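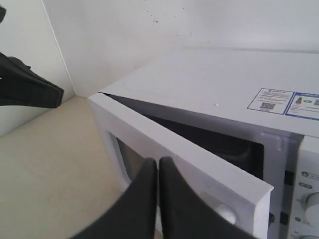 Figure 1. Wrist camera view from the microwave task, door partly open.

Collecting Demonstrations for a Household Appliance Task
Project Report, Zostadbridge Robotics Teaching Laboratory
Submitted by Aldana Leiva and Emiliano Henríquez

Summary

This report describes the collection of a small set of demonstrations in which a two-arm robot opens and closes the door of a microwave oven. The demonstrations were recorded by teleoperation between March and June and were prepared as training data for a policy that maps camera images and joint positions to arm motion. The report covers the recording procedure, the rules used to accept or reject an episode, and the problems met during the work. Training of the policy is the subject of a separate report and is discussed here only where it affected collection.

1. Background

The project continues work begun by the previous student group, who recorded the robot picking up cups and placing them on a tray. Their policy performed well on that task but had not been tested on objects with moving parts. Our supervisor asked us to select one appliance and to produce a data set that later groups could extend. We chose the microwave oven after a short comparison with a drawer unit and a toaster oven. A swinging door requires the arm to follow an arc, and small errors in the path are felt quickly as resistance at the gripper.

Recording and playback were handled by Brororel, the laboratory's in-house logging program. Episodes were stored on the Jara server, which is shared with two other courses.

2. Recording Procedure

Each session was run by two people. The operator controlled both arms through the leader handles. The second person started and stopped the log, called out the start condition, and entered notes. We exchanged roles after every 16 episodes. Longer turns were tried in the first week and led to careless endings, particularly in the closing phase.

An episode began with both arms at the rest position and the door either fully closed or partly open, according to a list prepared before the session. The operator then completed the instruction shown on the monitor, returned the arms to rest, and waited for the second person to confirm that the log had closed. Any episode longer than 60 seconds was stopped and marked as a failure.

The partly open start condition was added in April. Our first recordings all began from a closed door, and an early policy trained on them could not recover when the door stopped midway. In this condition the wrist camera sees the top edge of the door running diagonally across the image, with the dark cavity behind it, as in Figure 1. Starting from several door angles gave the policy examples of this view that were not always preceded by the same opening motion.

3. Camera Considerations

The wrist camera supplied the most useful images for the final approach and the least useful images for everything else. Much of its view is taken up by plain surfaces. The oven is white, and the walls behind it are pale, so the rear edge of the top panel appears only as a faint band. We considered placing a dark sheet behind the appliance to increase contrast. The proposal was dropped on the grounds that a policy trained with the sheet might depend on it.

Reflections were a second concern. The door window reflects the tabletop, and the reflection changes as the door moves. We kept the blinds closed during all sessions after the third and used the ceiling lights only. The printed labels on top of the oven were left in place. They provide visual detail on a surface that otherwise has very little.

4. Acceptance Rules

Episodes were reviewed on the day they were recorded. An episode was rejected if the appliance shifted on the table, if either arm struck the control panel, or if any camera stream had missing images. Pauses were permitted when the operator was correcting an approach, but idle time at the beginning was trimmed.

The most difficult cases concerned contact with the outer face of the door. Mr. Henríquez at first accepted episodes in which the fingers slid along the window before reaching the edge, while Ms. Leiva rejected them. We reviewed 21 disputed episodes together and agreed to keep those in which the slide was brief and the door did not rebound. The notes field records this decision for each of them.

5. Problems Encountered

A loose cable on the left arm interrupted 2 sessions in May, and the recordings from both were discarded in full. The replacement cable was supplied by Bimholm and fitted by laboratory staff. We also found that the clock on the logging computer had drifted from the camera clock. Brororel now checks the difference at the start of each session and refuses to record if it is too large.

6. Recommendations for the Next Group

The next group should record a second appliance with a darker finish before adding more episodes with the present one. The start condition list should be generated by script, as our handwritten lists contained repeated entries. Review notes should use fixed terms for contact and slipping. Our own wording changed during the semester, which made the notes slow to search, and the earlier entries have not yet been converted.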